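3.2 Internal layout of the desktop units

The study covered 35 used desktop towers collected through the Pukari refurbishing program. Each was laid on its side on a slatted aluminum table, and the side panel was taken off before any notes were made. We recorded where the main parts sat, which of them could be reached without moving another part, and what kind of fastener or clip held them.

Layouts differed more than we had expected from the outside of the cases. In 7 units the power supply had to come out before the memory slots were fully clear. In the rest, the memory could be reached as soon as the panel was off. Cable routing was the other main source of difference and is treated in Section 3.4.

Memory modules are a good first part to study. They are small, they are held by clips at the ends of the slot, and they are the part most often replaced at the Prilow workshop, where 800 repair tickets were reviewed for Section 2. Figure 4 shows a Dell board with two green modules in neighboring slots and black clips at their ends. A black expansion card sits close to the modules, and the silver power supply takes up one front corner of the case. The drive hardware is in the other half.
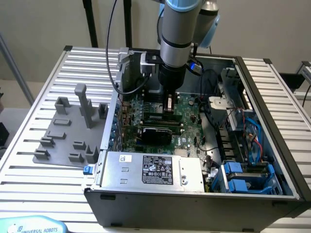 Figure 4. Open tower on its side, with work under way near the memory slots.

3.3 Order of removal

Parts were taken out in the order given in the Trujillo checklist, starting with memory and ending with the power supply. Where a case did not allow this order, the change was written on the unit's sheet.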